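Snack sorting is the grouping of small packaged foods by kind, flavor or package size before they are shelved, handed out or packed into mixed boxes. It is done in shops, canteens and homes, usually on a flat table with one open container for each group.

Containers are often set in a line along one side of the work surface, which leaves the rest free for handling. Clear plastic bins show their contents from the side — dark trays are read from the top only. Bags and packets of different colors are easier to keep apart.
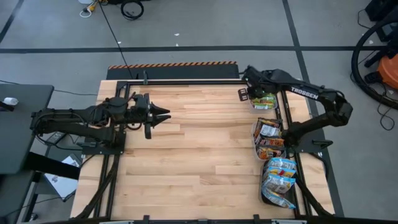
One reader of the Havwood packing guide objected that color is a poor basis for sorting, as makers change their bags too often, and that printed labels should come first. The guide's second edition, issued in January, lists both methods.

Mixed boxes sold by Minami hold 40 packets each. Bags filled with air are placed last, on top of heavier items.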